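Ticket: Favix booking page drops the last letter of the workshop name
Opened December 3, 2025, Brarninden Craft Rooms
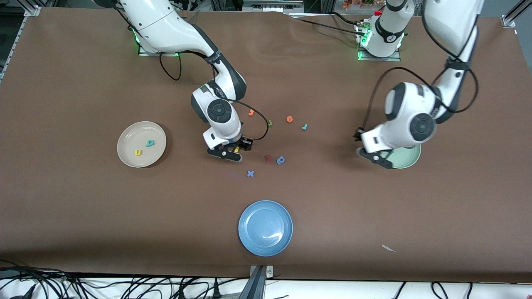

Foam letters and round plates on the brown-covered table.

Hello again, and thank you for being so patient with us last time! We run our bookings through Favix, and since the update any workshop name longer than 10 letters loses its last one on the confirmation email. The website itself shows it properly, bless it. "Letterpress" has 11, so our lovely Letterpress people are all being told they've signed up for "Letterpres", and a few have written in to ask if it's a different class.

Tried so far: logged out and in again, cleared the browser, and retyped the name by hand in case something odd had been pasted in. Same result each time. Our Gilmartin branch has the same trouble, but Jeseo, still on the May version, is fine.

Reply from support: Thank you for such a full account, it saved us a good deal of digging. The email template has a short name field and a long one, and the update switched you to the short one. Please open Templates, choose Confirmation, and set the name field to Long. Then send yourself a test booking.

Update: Done, and both of our 2 test emails came through with every letter in place. Gilmartin will do theirs after lunch. Please keep the ticket open until they've written in.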